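La table du bureau, suite et pas fin

22 octobre 2021

J'avais promis dans le billet de février de reparler de la table du bureau. Elle est en bois clair, avec un bord arrondi, et elle sert à tout : on y travaille, on y goûte, on y pose ce qu'on a dans les mains en entrant. Au bout de quelques semaines, il n'y a plus la place d'ouvrir un cahier.

Iida Halonen, avec qui je partage la pièce, voulait acheter un meuble à tiroirs chez Stukwood. J'ai demandé qu'on trie d'abord. On s'est donné 30 minutes, après le café, sans rien préparer. Les paquets sont restés à droite et la tasse à gauche, le temps de décider. J'ai commencé par la bouteille, posée sur le dessous-de-verre rouge.
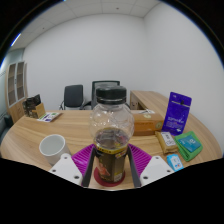 Faut-il vider toute la table avant de trier ?

Pour une table de cette taille, je préfère procéder par zones et ne passer à la suivante que lorsque la première est réglée. Quand je vide tout d'un coup, les affaires finissent par terre et y restent jusqu'au lendemain.

On a gardé deux règles. Ce qui se mange part dans le placard de la cuisine, même si le paquet n'est pas ouvert. Ce qui se boit reste sur la table seulement si quelqu'un compte le finir dans la journée. Pour le reste, on discute, et c'est là que ça prend du temps. Iida garde les petits cartons imprimés parce qu'elle les trouve jolis. Moi, je garde les boîtes vides au cas où, donc je ne dis rien.

Le dessous-de-verre rouge a été discuté aussi. Il glisse un peu et je m'en passerais bien, mais le bois marque vite et j'ai déjà une trace de tasse près de la fenêtre. Il reste. Le petit carré de carton avec l'horloge dessinée reste également, je n'ai pas eu gain de cause.

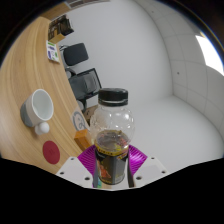 La bouteille au bouchon noir, avec un fond de liquide brun, et le dessous-de-verre rouge sur la table.

On a dépassé de 10 minutes. Le meuble à tiroirs attendra : le modèle Harju qu'elle avait repéré fait deux centimètres de trop pour passer entre la table et le mur. J'ai mesuré deux fois. S'il existe en plus étroit, je veux bien l'adresse.

La prochaine fois, je m'occupe des câbles.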